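Llanos zieht um: Unser Hofladen bekommt endlich eine richtige Küche

Pressemitteilung, 23. März 2019
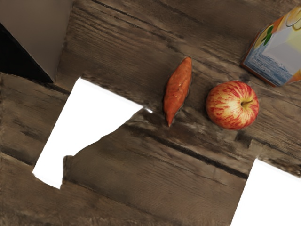 Ich schreibe diese Mitteilung selbst, weil unsere Agentur gerade im Urlaub ist und ich sowieso nicht stillhalten kann. Also: Llanos, unser kleiner Laden mit Mittagstisch, verlässt die alte Remise und zieht in die frühere Mühle am Surard. Wir haben den Schlüssel! Der Mietvertrag läuft erst einmal fünf Jahre, danach sehen wir weiter.

Die Mühle wurde 1821 gebaut, und das merkt man ihr an. Die Decken sind niedrig, die Treppe knarzt, und im Erdgeschoss ist kein einziger Winkel gerade (unser Tischler hat beim ersten Aufmaß ziemlich laut geflucht). Aber es gibt große Fenster zum Bach und einen Keller, in dem Kartoffeln und Rüben den ganzen Winter über liegen können – davon habe ich in der Remise immer nur geträumt.

Für die Küche konnten wir Ulises Benavides gewinnen. Ulises hat vorher die Kantine bei Skosgate geleitet und dort jeden Mittag 200 Essen rausgeschickt. Bei uns werden es deutlich weniger, und genau das hat ihn gereizt. »Ich will morgens sehen, was vom Feld kommt, und erst dann die Karte schreiben«, hat er mir beim ersten Gespräch gesagt. Seitdem ruft er fast täglich an und will wissen, wann der Mangold so weit ist.

Auf der Karte stehen jeden Tag zwei Gerichte, eines davon immer ohne Fleisch. Dazu gibt es Suppe, Brot aus dem eigenen Ofen und Kuchen, solange er reicht. Wer lieber selbst kocht, findet im Laden wie bisher Gemüse, Eier und Eingemachtes, neuerdings auch Öl und Essig von Esimano. Die Gemüsekisten packen wir weiter wie gewohnt. Für alle, die schon ein Abo haben, ändert sich nur die Abholadresse, und die schicken wir noch einmal per Post.

Den Umbau bezahlen wir zum größten Teil aus Rücklagen, den Rest haben Stammkunden mit Gutscheinen vorfinanziert, die ab der Eröffnung eingelöst werden können. Dafür noch einmal ein riesiges Dankeschön, ich war beim Auszählen wirklich gerührt!

Im März wird noch gestrichen und gefliest, die alte Remise bleibt so lange geöffnet. Den Eröffnungstermin geben wir bekannt, sobald die Lüftung abgenommen ist. Journalistinnen und Journalisten dürfen gern vorher vorbeikommen und sich durch den Staub führen lassen. Bitte kurz im Laden anrufen und feste Schuhe anziehen, Kaffee gibt es auf der Baustelle schon.

Pressekontakt: Llanos Hofladen, Alte Remise, Surard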